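Section 5: Drying mushrooms and tomatoes in the Farkico dryer

Farkico owners' handbook, unofficial edition. Last revised Dec 15, 2018.

Read this before you trust the chart printed on the lid. The chart gives one drying time for mushrooms and one for tomatoes, as if every tomato were the same size and every kitchen had the same air. Treat those times as the earliest point at which it is worth looking.

5.1 Before you start

1. Stand the dryer on a flat, hard surface with a hand's width clear on all sides. The air comes in at the back. Pushed up against a wall it will still run, and still sound busy, and dry very little.

2. Wash the trays in warm soapy water and let them dry. The leaflet says they are dishwasher safe. Mine went in once and two of them have rocked ever since, so I would not.

3. Run the dryer empty for ten minutes the first time you use it. There is a smell of new plastic. It fades.

5.2 Preparing the food

4. Brush mushrooms clean. Wipe stubborn dirt off with a damp cloth. Slice them 5 mm thick, stalks included, and throw out any that are slimy.

5. Cut plum tomatoes lengthways into slices 8 mm thick. Salad tomatoes can be used, but they are mostly water and you will wonder where they went.

6. Salt is optional. The Jarnent recipe booklet that comes in the box claims that salting "locks in goodness", with no word on what goodness is or how it might otherwise get out. Salt draws some water to the surface and makes the tomatoes salty. If you want salty tomatoes, use it.

7. Lay the slices in one layer, not touching. Do not heap them to save a second batch.

Note: The lemon juice dip is also in the booklet. I have tried it with mushrooms and could see a slight difference in colour and taste a large amount of lemon.

5.3 Drying

8. Stack the trays, fit the lid and turn the dial to 54. The dial is marked in degrees Celsius. Check it with an oven thermometer on the middle tray if you have one, as the numbers on these dials are more of an opinion.

9. Swap the top and bottom trays halfway through. The box promises "no tray turning, ever". Leave them alone if you like and compare the bottom tray with the top one at the end.

10. Look at the mushrooms after six hours. They are ready when a cooled slice snaps. If it bends, carry on and look again every hour.

11. Tomatoes take a good deal longer, and I will not give a figure. They are done when they are leathery and no juice comes out when you tear one and squeeze.

12. Switch off at the wall. The Forsyth timer plug sold alongside the dryer will do this for you, but it cannot tell a dry tomato from a wet one, so it saves a walk and no more.

Caution: Do not judge food while it is hot. Warm slices feel softer than they are. Let one cool fully on a plate before you decide.

Caution: Do not add fresh slices to a batch that is part dried. The damp from the new ones goes straight into the old.

5.4 Storing

13. Fill a clean glass jar two thirds full and put the lid on. Shake it once a day for a week. If mist forms inside the glass, the food goes back in the dryer. If you see mould, the whole jar goes in the bin, whatever you have read about picking bits out.

14. Write the contents and the month on the lid. A jar marked only "April" in my cupboard could be one of several Aprils.

15. Keep jars somewhere cool and dark. Tomatoes packed in oil are a separate matter with real risks of their own and are not covered here.

Note: The Zuvusholm vacuum lids are said to keep dried food fresh "indefinitely". I have yet to meet a food that lasts indefinitely. Ordinary lids, properly tight, have served me well enough.
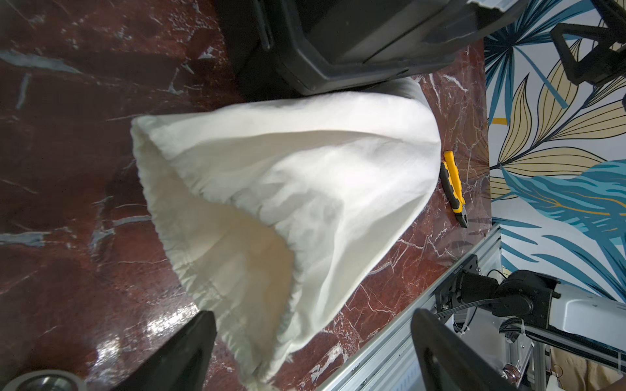
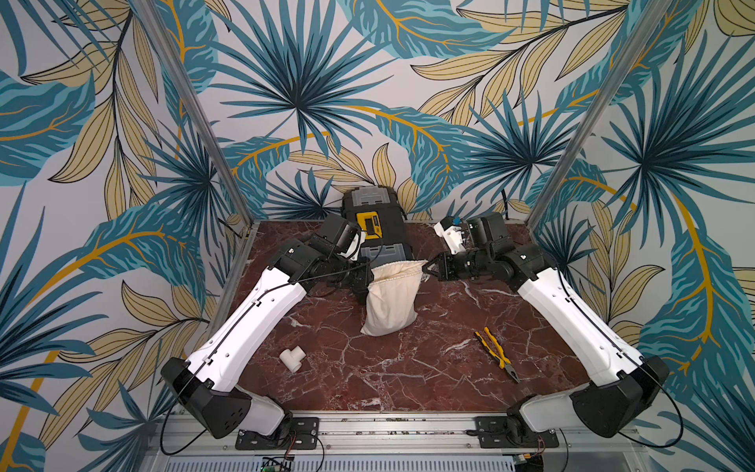
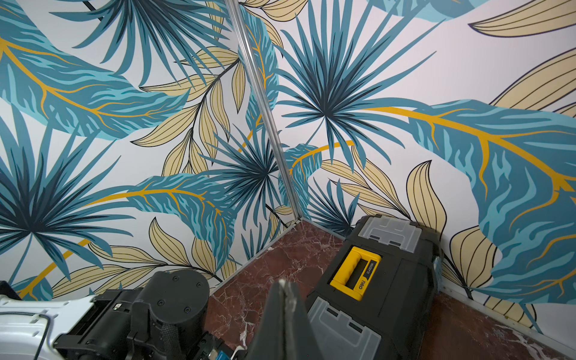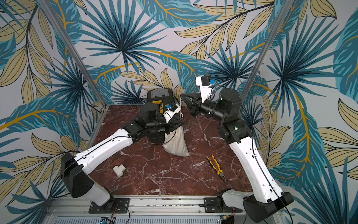

Cloth bag: first, second and fourth pictures. Leaf-print walls: second, third and fourth.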